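Small cups for small packets

The kitchen here has two drawers and one worktop, and until July the small wrapped items (tea bags, sugar, sweeteners, the mints that come with a restaurant bill) lived loose in the upper drawer. They slid under the cutlery tray and jammed the runner. I tried three containers before settling on an open cup.

Why a cup and not a box

The first attempt was a lidded box from Zokwood. Internal depth 75 mm, hinged lid. The lid was the problem. It takes one hand to hold it open and one to search, and with a mug already in hand the lid stays open permanently. At that point it is a box with a flap in the way.

The second was a Binero drawer insert, which divides the space into long channels. Channels suit pens. Wrappers ride up over the dividers when the drawer closes, and the runner jammed again within a week.

An open cup has neither fault. It stands on the table, it can be moved with one hand, and tipping it slightly brings the contents toward the rim where they can be picked out. Maarten Verbeke, who shares the kitchen, objected to having anything on the table at all. We agreed on one cup, and it goes back on the shelf after breakfast.

The cup in use is cylindrical, dark gray, smooth on the outside with a slight gloss, and has a thin rolled rim. The rim matters more than I expected. A cut edge catches on the crimped end of a wrapper and tears it, while a rolled one lets it slide over. 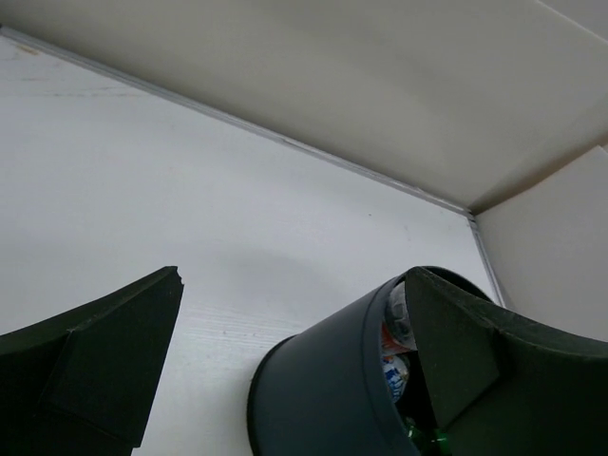 Fill level

Keep it low. A full cup hides everything below the top layer, and the only way to reach the bottom is to empty it. With a few packets inside, the printed wrappers can be told apart by color from above, and reading them is unnecessary. White ones with different printing are still easy enough to sort by eye. Spare stock stays in its original carton on the shelf.

Reginald Boateng suggested one cup per type. I tested this with cups from Van Rooij and went back to a single mixed cup after a few days. Separate cups take up table space and the least popular one never moves.

Cleaning

Sugar dust collects in the corner where the wall meets the base. Wipe with a damp cloth, then a dry one, and leave the cup upside down overnight before refilling. Paper packets pick up any moisture left behind and stick to the wall.

Remaining issue: the upper drawer still jams on cold mornings. I have a replacement runner from Rimstead to fit and will write that up separately.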